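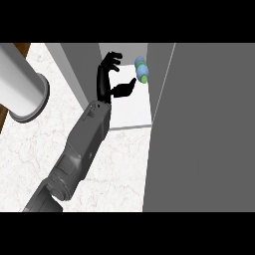
Matte gray with black, computer rendering

Trirau Matte Enamel

Trirau is a water-based enamel for metal, wood and hard plastic inside the house. It gives a smooth surface without shine and it covers well the small scratches from sanding. We mix it in our workshop in Fadstead, in two colors: gray and black.

Before painting, wash the part with warm water and soap and let it dry fully. Old glossy paint must be sanded first. Stir the can slowly – shaking brings bubbles, and they stay visible in a matte finish. Apply two thin coats with a foam roller or a soft brush and wait 3 hours between them. For bare steel please use Jevstead primer under the first coat.

Can sizes: 125 ml and 300 ml
Cleaning of tools: water
Storage: above freezing, lid closed
Not suitable for: floors, stove parts, outdoor use

The gray was made darker in November. If you need to match an older can, write to Mahnaz Hashemi in our color room and include the number from the lid. Orders sent on Sunday are packed the next day.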